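Wrist view drowns out the fixed view in a two-camera policy. Placement grid to blame?

Asked 2/7/21 by wanum_lab
Tags: demonstrations, teleoperation, camera-placement

I am collecting teleoperated demonstrations for a lemon and ice task: slices from the board, ice cubes from the bowl. So far I have 300 episodes at 94 steps each, after resampling. Bowl and board are moved between episodes, one grid cell at a time. Two views are stored per step, one fixed and one at the wrist.

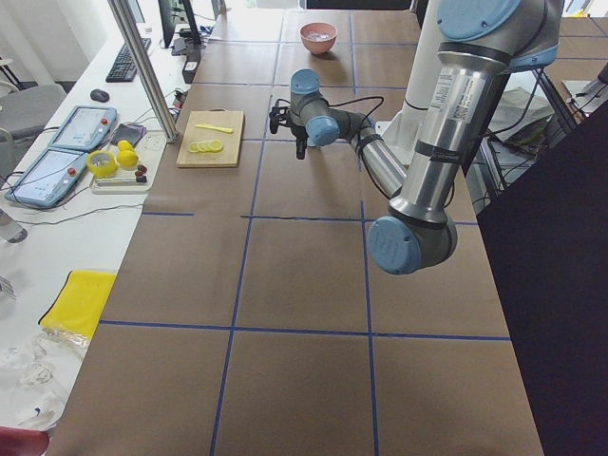
Fixed view, arm over the table, board in a back cell.

The trained policy reaches the board from any cell. It reaches the bowl only from cells that were in the training set. If I blank the wrist input it does better on the approach and then fails the grasp, as expected. Is the blue tape leaking position into the wrist view? Should I lift the tape and start again, or record more?

Answer 1 (accepted)
by Oriana Riquelme

Probably the tape, yes. Near the bowl the wrist camera has very little to go on apart from paper, tape and the ice itself.
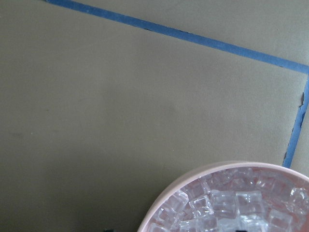 A tape corner at a given angle next to the rim identifies the pose well enough for the network to memorise it. Ice is a poor target as well, as the highlights change with every few degrees of wrist rotation.

Before you throw away data:
1. Random crop and shift on the wrist view only. Leave the fixed view alone.
2. Drop the wrist input on a random share of training steps.
3. Stop placing the bowl by cell. Put it across lines, off centre, rotated.
4. Hold out whole cells for validation. Holding out random episodes hides this fault completely.

We had the same failure at Trutodley with 2000 episodes, so recording more of the same will not fix it. Step 3 did most of the work for us.

Answer 2
by navarrete_k

Just use plain paper. Tape is for calibration.

Comment from wanum_lab: The tape also sets the reset positions, I can't lose it entirely.

Answer 3
by mevari301

What learning rate? I had something similar and it was the learning rate. Also check that both streams use the same clock, mine were two steps apart.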